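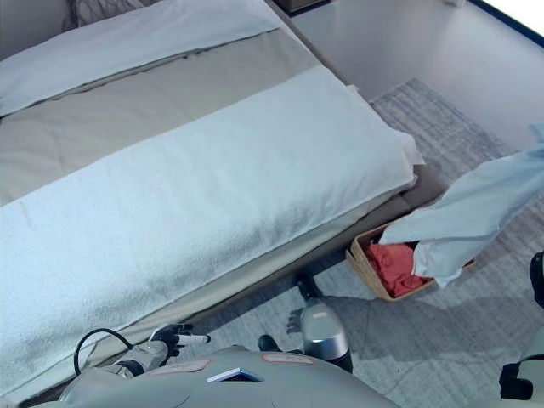 I have a drawer for gadgets that were going to change my life. It holds a Plarkidon, an Ungate, and the charging cord for something I no longer own. The Ambrosio doesn't fit in the drawer, so it lives on top of the fridge and collects grease.

All of them came from the same kind of ad. A person in black and white struggles with an ordinary chore. They drop the pan, they yank the drawer, they look at the camera as if the butter knife had bitten them. Then the color comes on and the product shows up, and a voice says it works on any surface.

I'd like to talk about "any surface." The Plarkidon is a folding lint and crumb remover, and the box says it is safe on any surface. The sheet inside the box, in much smaller print, lists the surfaces it isn't safe on. I counted 17. Velvet I could have guessed. Painted wood and "some cottons" were news to me. Some cottons! Which ones? I called the number on the sheet and got a recording asking if I wanted a second Plarkidon for just the cost of shipping.

That second one is its own racket. You are told you get two for the price of one, pay separate processing, and wonder what kind of processing a piece of plastic needs. When I added it up in November, my "free" Ungate had cost me more than the drawer organizers at the hardware store, and those come with screws.

Then there is the matter of numbers. The Lultura people say their mop head holds 40 times its weight in water. Maybe it does. I'm not set up to test it and I doubt the buyer next door is either. What I can say is that I have never once stood in my kitchen wishing a mop were heavier. A mop that soaks up that much is a mop you have to lift, and the woman in the ad never lifts it. She pushes it across a floor that was clean to begin with, smiles, and they cut to the price.

People tell me to read the reviews. I did. The Ambrosio had 800 of them the night I ordered it, nearly all five stars, and a good many said "Arrived fast, can't wait to try it!" That is a review of the mail. I went looking for anybody who had owned one for a year and found a man who used his to prop a window. He gave it four stars.

I'm not against all of it. My vegetable peeler came from a booth at the state fair, and it still peels. But I watched the guy peel a carrot with it, and then he handed me the peeler and I peeled one too - no slow motion, no music. If a company wants my money now, that's the deal I want. Let me try it on my own messy counter, with my own bad wrists, and tell me up front what it can't do.

Until then I have a rule. Anything I see advertised goes on a list on the side of the fridge, and I wait a month before I'm allowed to buy it. There are 53 things on the list. I've crossed off most of them already, and two I can't identify from my own handwriting. I did buy the jar opener. It opens jars, the small ones anyway.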